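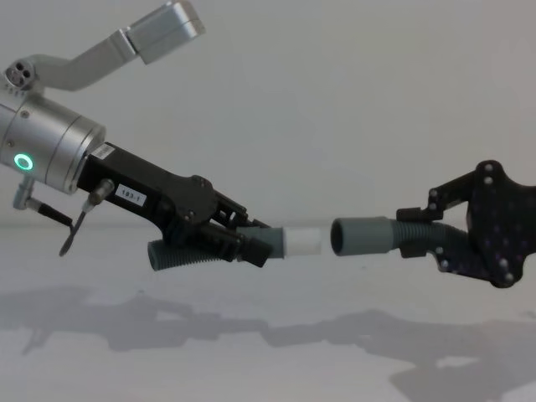 Silver arm, green ring light, pale grey wall.

Harora Drift bedside sound machine, tested over nine weeks with a toddler who does not care for bedtime

I came to the Drift with low hopes. We have owned three white noise machines since our daughter was born and the best of them was the cheapest, a plastic lump from a supermarket that hissed until it died. Harora want a good deal more than that for theirs, and the box says it will "guide your child's natural rhythm", which made me want to put it straight back in the post.

I bought it in June with my own money. Nobody sent it to me and I have no discount code to offer.

What you get is a round speaker the size of a small pudding basin, a cable that is too short, and a leaflet. There is a night light in the top with a warm setting and a very warm setting. The warm setting is too bright for a dark bedroom. The very warm setting is fine, but you have to go through the bright one to reach it, so if you want a bit of light for a 2am nappy you first get a full blast in the face. I learned to put my hand over it.

The sounds: rain, fan, sea, heartbeat, brown noise and something called Meadow. Rain and fan are good. I can't hear the point where they loop, and I lay on the carpet listening for it on more nights than I'd like. Sea has a gull in it. Meadow has several birds and I can't think what child has ever been sent to sleep by birds. We use the fan.

Volume is where I have my main complaint. The lowest step is quiet enough, and then there is a big jump to the second, and by the fourth it is louder than I would want anywhere near a cot. The leaflet gives no advice on how far away to put it. Ours lives on the chest of drawers across the room, on step two, and our health visitor was happy with that. With the cable as it is, plenty of people will end up with it on the bedside table.

Then there is the app. You can run the whole thing from the buttons, and I'd suggest you do. The app wants an account, your child's date of birth and permission to send you tips. The tips are the usual stuff about baths and screens. After a fortnight it gave us a Settle Score of 108. Out of what? I wrote to ask and got a reply saying that every child's score is personal to them. I deleted the app that evening.

Did she sleep better? Harder to say than the reviews on Harora's own site would have you believe. She was waking three times a night in June and she wakes once now, most nights. She also dropped her nap, got over a cold and had two back teeth come through, and we moved bedtime half an hour earlier. If I had to put money on it I'd say the earlier bedtime did most of the work. The fan noise does cover the dustbin lorry — that much I am sure of, as she used to be up with it every week.

My brother-in-law Amr Younis has the Onder Hush for his two, and we swapped for a week. The Onder is uglier and has only three sounds, but the volume goes up in small steps, the light can be turned off without a tour of the other settings, and it runs on batteries if you're away. His pair noticed no difference. Ours asked where her "pudding" had gone, so I suppose that's a point to Harora. The one from Fahmy I only tried in a shop and it buzzed.

Build quality is decent. It has been dropped on floorboards twice and has a small dent in the mesh. The buttons are soft and don't click, which matters when you are creeping out backwards. The timer does 30, 60 or 90 minutes and stops dead at the end, with no fade, and on two nights the sudden silence woke her. We leave it running until morning.

Would I buy it again? At full price, no. Second hand, if the cable was with it, probably. If your child is sleeping badly I would try a desk fan turned to the wall first — we had one in the loft all along and it sounds much the same.

Three out of five.

Posted 21 August 2022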